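Can it clear the table yet?

Every spring I go back to the same question in this newsletter, and every spring the answer gets more fun to write. Are machines ready to take over the boring stuff at home? Last April I said no and got a pile of mail from readers who thought I was being a grump. So this year I spent a Thursday at Tandport, where a small team is trying to get a robot arm to do the one chore my family has argued over for as long as I can remember: clearing up after a meal.

I came away grinning. The short answer is still "not quite," but it's a much better "not quite" than last year's!

The person running the project is Anong Chuensuk, who used to work on warehouse picking and got tired of boxes. Boxes, she told me, are easy to love. They have flat sides and corners, and a scanner can tell you what's in them. Dinner plates are another matter. They lean on each other, they slide, they stick together when they're wet, and half of the nice ones are shiny. Glass is the worst of the lot. A camera looking at a glass dish sees the lamp, the tablecloth through the dish, and a bit of the ceiling, and has to work out where the edge is in all of that.

So the team's software, which they call Plellik, learns by copying people. Somebody picks up a plate with a hand-held gripper that has the same two fingers as the robot, moves it where it ought to go, and the recording becomes a lesson. Then they do it again with a different plate, on a different cloth, with different junk lying on the table. I had a go myself and it's harder than you'd think - you lose all the feeling in your fingertips, and I was squeezing far too hard for the first 30 tries.

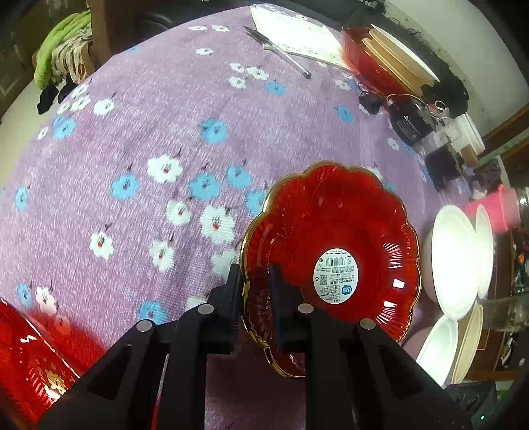

Rims were what everyone wanted to talk about over lunch. A plain round rim is the same wherever you grab it, so the machine can be a little sloppy and get away with it. A wavy rim has high spots and low spots, and if one finger lands on a high spot the plate can twist in the grip as it comes up. People fix that without noticing, with a tiny roll of the thumb. The robot has no thumb, so it has to pick a better place to start, or put the plate down and try again. I watched it do the second of those, all by itself, and I may have clapped.

Then there's the clutter. Brenda Haworth, who sets up the practice tables, is dead against tidy ones. She wants paper, pens, cables, whatever a real family leaves lying about, and she moves it all between runs. Her view is that a robot that can only clear a table once you've cleared it first is no use to anyone, and I'm with her all the way.

Now for how it went. I saw 5 runs with the arm working alone, and in 2 of them it moved every plate over to the rack with no help. In the others it got stuck partway - once on a pair of plates that wouldn't come apart, once with its elbow against a chair, and once for a reason they were still hunting for when I left. It's slow, too. I could have cleared that table, washed up and made coffee in the time it took over one stack.

But look at how far this has come! My aunt kept a magazine from 1966 that promised her a robot maid, and she waited a very long time for it. What I saw at Tandport isn't a maid. It can't scrape a plate, it can't wipe a crumb, and it has no idea that the gold-edged dish only comes out for company. It can pick up something slippery and breakable from a messy table and set it down in one piece, some of the time, and last spring I hadn't seen any machine do that.

Anong wants to try cups next, then cutlery, which she is dreading. I've asked to come back for the forks.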